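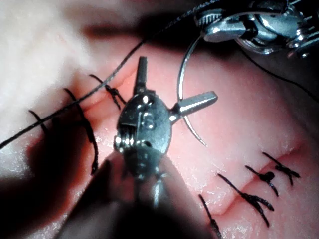
Kiltgate Suture Bench Standard – practice pads, needle drivers, wrist camera rules

5 min read

Updated August 19, 2022. Replaces the December sheet, bin that one please.

What you get: the printed standard (spiral bound, wipe-clean cover), the scoring sheets, the pad log and a login for the file templates. Works with any two-arm setup that drives wristed instruments. No hardware in the box. Pads are ordered separately, see the Hrubý pad page.

Who it's for. Labs and training centers running robot suturing on tissue-like pads, by hand at a console or automated, who need their runs to match somebody else's runs. If you only ever compare against yourself you can probably skip it.

The short version of the rules

Pads
– Pink practice pad, incisions cut before the run starts, never during.
– More than one incision per pad is OK. Finish or abandon one before you start on the next, and write down which.
– Old knots stay in. Don't pick out a bad stitch to make the row look better. It gets scored as it is.
– Glossy surface is fine, pooled liquid is not. Blot, don't wipe. Wiping drags tails into the wound line.
– Retire the pad when new bites land in old holes. Pad log page 2.

Needle
– Curved needle, held in the jaws before it comes over the pad. No parking it on the surface.
– Point stays in view of at least one camera whenever the needle is out of the tissue. If you lose the point, stop both arms. Not one arm. Both.
– Handoffs between instruments happen clear of the pad. Jaws open on the receiving side first, then approach.
– Needle count at start, at every pause, at the end. Two people sign. For automated runs the second signature is still a person, we get asked this alot.

Thread
– Black braided or similar dark thread so the camera can pick it out against the pad.
– Pull through slow, keep the line off the existing knots.
– Do not grip the part of the thread that ends up in the finished stitch. Serrated jaws flatten it. Grip the section that'll be trimmed off.
– Cut tails long enough to see. Exact length is in the table in section 5, depends on thread size.
– Offcuts come off the pad between stitches, not at the end of the session. A loose bit of thread will fool a segmentation model and it'll fool a tired scorer too.
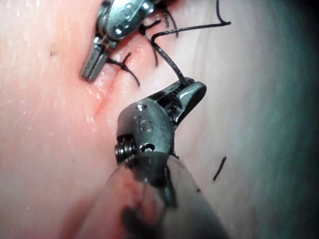

Lower instrument holding the thread under tension, knotted stitch near the upper jaws. Offcut at right goes in the tray before the next stitch, see Thread.

Instruments
– Inspect jaws, pivots and cable at the wrist before every session. Fraying, grit, a sticky jaw = swap it out. No finishing the row first.
– Write down the instrument ID from your own inventory. Markings stamped on the metal don't count as an ID.
– Jaws never close on jaws.
– Idle arm hovers, doesn't rest on the pad. Resting loads the surface and pulls the edges open.

Wrist cameras
– Clean lens, fixed focus, lights set before the pad goes down.
– Some shadow is allowed at the sides. Shadow over the working bite is not.
– The camera's own instrument shaft will block part of the view – fine, so long as the other camera covers it.
– Don't crop or brighten the recorded files. Raw goes in the archive, edit a copy.

Stops
Anyone in the room can call a stop. Operator doesn't argue, arms freeze, log the time, then talk. Restart needs the operator and the scorer both saying yes out loud. Same for automated runs: whoever started the script is the operator.

Scoring
Each stitch is scored on bite placement, edge contact, knot and tails, using the sheets supplied. Scorer should not be the operator. Maëlys Mallet wrote up the worked cases in the back, 8 of them, go through those before scoring anything real. The puckered-edge ones are where people disagree most.

Versions
Full binder – standard, sheets, pad log, worked cases.
Sheets only – refill pack, fits the full binder.
Digital – same content, PDF plus Flikent log templates. One license covers one site. Two sites, two licenses, sorry.

Not covered: live tissue, clinical use of any kind, instrument sterilization. This is a bench document. Your own site saftey rules win wherever they're stricter.

Questions on the scoring go to Maëlys Mallet. Orders and refills, Josiane Brunet at the Bisham office. Please put your site name in the subject line.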